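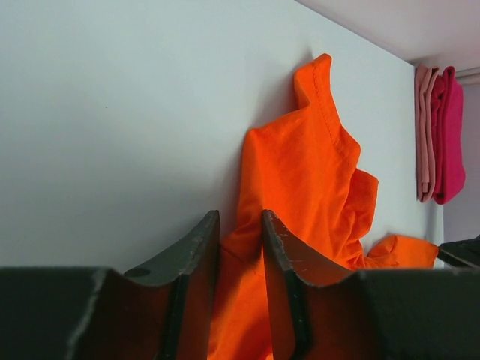 Wrist view, fingers either side of a bit of T-shirt

Two-arm T-shirt folder keeps picking up two layers instead of one
Posted by Senga Matheson in Home and Workshop Builds, 2022-01-26

Hello all! Long-time reader, first proper post, and I'm having far too much fun with this thing so please bear with me.

I'm building a laundry folder at Stanent, our shared workshop. It's two arms on a black rail along the front of the table, white walls round the back and sides, and a camera at the wrist as well as one looking over the lot. The project is called Pornura (my nephew picked it, it means nothing as far as I know) and the aim is one crumpled T-shirt in, one folded T-shirt out.

The arms themselves are lovely. I steer them by hand for the practice runs, record everything, and then train on the recordings. There are 1,367 runs saved since December, mostly T-shirts with a few towels, and I've marked 203 of them as bad picks. Nearly all the bad ones go the same way. The fingers come down on a hem, close, and lift the layer underneath along with the one I wanted. Then the second arm goes to take the opposite corner and the whole shirt comes up as a sausage.

The table setup, with the orange shirt that gives me the most grief:
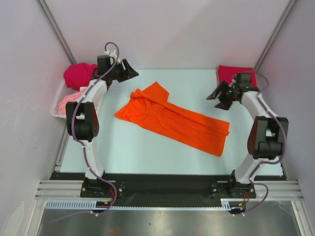 What I've tried so far

Closing the fingers more slowly. Helps a bit on thick cotton, does nothing on thin.

Coming in at a slant instead of straight down. Better! But then I miss the cloth altogether more often.

Less grip force. The shirt slides out halfway through the lift, which is worse than a bad pick because it lands anywhere it likes.

Both arms on the same edge, one holding while the other works along it. I think this is the way forward and it's great to watch when it goes well, but my wrist cameras can't see much once the cloth is up near them. Everything turns into orange and white.

The fingers are hard plastic and the edges are pretty scuffed by now. Could that be part of it? And has anyone got a trick for peeling one layer off another without buying new grippers? I'd love to keep this cheap. Here are both arms at work on the same shirt, so you can see how close everything gets:
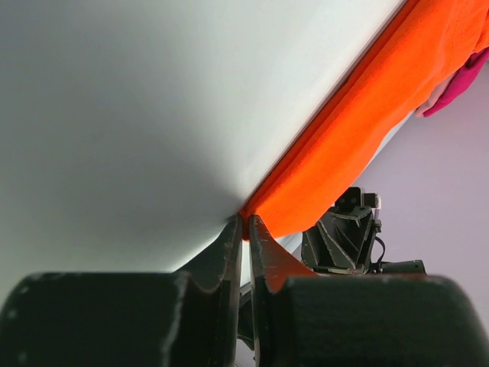 2 replies

Chung
nice build!! put a rubber mat on the table. fixed mine

Rhona Gourlay
What a smashing project. I did towels for most of last year and had exactly this, so here's what worked for me, in the order I'd try it.

Start with the fingertips. Scuffed plastic has rough spots that catch threads on whichever layer they happen to touch, and you get a different pick every time. Rub the edges down with fine paper until they feel smooth, then put a thin strip of something grippy on the inner faces only. Leave the outsides slippery. You want the tip to slide in under the cloth and the inside to hold it.

Then change the pick. Don't pinch where you land. Touch down lightly a finger's width in from the hem, drag towards the edge until the top layer ruckles up, and pinch the ruckle. The bottom layer mostly stays put if the table has a bit of bite to it, so Chung's mat is a good shout, though I'd go for a thin one or your fingers will dig in and stall.

Have a look at your bad picks too. If you train on all of them you're teaching it to do sausages. I'd take the 203 out, record 28 or so fresh ones of nothing but the drag and pinch, and see how it behaves before doing any more full folds.

For the peel, once you've got a corner like this one of Senga's from further down her album

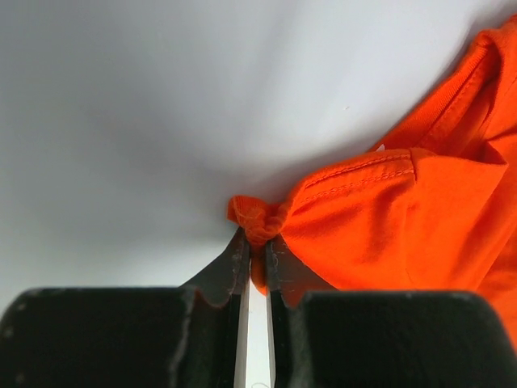 lift it only a few centimetres and give it a small, quick shake sideways before going any higher. Sounds daft, works surprisingly often on cotton. If a second layer is only clinging, it tends to drop. If it's properly pinched it won't, and you should put the whole lot down and go again. Let the machine learn the putting down as well! I recorded four of those and was amazed how much calmer it got.

On the cameras, I stopped worrying about the wrist view once the cloth was lifted and leaned on the overhead one from there. My towels were all Grivska ones in plain grey, so you're ahead of me with that orange, it'll stand out beautifully against the table.

Do post a video when you get a full fold. I want to see the sleeves.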